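Levendale's repair evenings are back, and this time they're staying all year

Issued by the Levendale Repair Evenings team, June

The Levendale repair evenings will run every fortnight from now on, with no summer break and no winter break. They move into bigger rooms at the old Mimmont school building, just off the market square, and doors open at 6.30pm.

We are so pleased to be able to say this! When the evenings began they were meant to last for one spring. People brought in toasters, trousers, a cuckoo clock, a pushchair with a wheel that went its own way, and they kept coming. Over the past year 1,508 things were carried through the door and 1,124 of them went home mended. A good many of the others went home with a note saying which part to order, and we have seen quite a few of those come back with the part in a jiffy bag.

Lamps are still the most common item, followed by zips. We had a great run of radios in the autumn after somebody's grandfather's set was brought back to life and played dance music to the whole queue. Anyone who was there will remember it.

The new rooms make a real difference. The old hall had space for five benches and a kettle, and on busy nights people waited on the stairs with vacuum cleaners in their arms. At Mimmont there are two large rooms side by side, one for electrical things and bicycles, the other for clothes, toys, furniture and anything that needs glue and patience. There is step-free access from the car park at the back, and a proper sink.
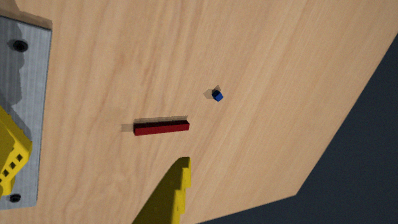 The sewing corner grows the most. It started with one machine and now has six, along with a button tin that has become a small attraction of its own (children are welcome to sort it, and they do). From next month there will be a half-hour lesson at the start of each evening for people who would like to learn to darn, turn up a hem or put in a new zip. You don't need to book, and you don't need to have touched a needle before. Bring the thing you want to fix and you'll learn on that.

Bicycles get their own stand for the first time too. Brakes, gears, punctures and squeaks are all fine. Full rebuilds are a bit much for one evening, but do come and ask, as there is usually somebody who would love to talk it through with you.

The tool library, run with our friends at Kaewmanee Hardware, opens in the corridor between the two rooms. It holds 215 tools that can be borrowed for two weeks at a time, from tile cutters and sash clamps to a very long ladder that must be collected by two people. Borrowing is free for anyone who lives in Levendale or the villages nearby. You'll need something with your address on it the first time.

Tea, coffee and cake come from the Vidura bakery, which has fed us since the second evening and has promised to keep the ginger loaf coming. Cake is by donation and the money goes on fuses, thread, solder and glue.

A few practical things. Please bring no more than two items each, so that everybody gets a turn. Microwaves can't be mended at the evenings, and neither can anything that runs on petrol. If your item has a lead, a charger or a loose bit that fell off, bring that as well - even if you think it's rubbish. Give clothes a wash beforehand. Names are taken at the door and the last repairs start at 8.30pm, giving us time to sweep up before closing at nine.

We would love more menders. There are some 90 people on the helpers' list now, with all sorts of skills between them, but we are short of hands for clocks, umbrellas and leather. If you can do any of those, or would like to sit beside someone who can, come along on any evening and say hello. Greeters and tea makers are just as welcome.

The repairs are free. There is a jar by the door for those who wish to put something in it.

ENDS

Notes for editors

Local papers and newsletters are welcome to use this text in full or in part. Reporters who want to come along are asked to arrive by 6pm, before it gets noisy, and to bring something broken.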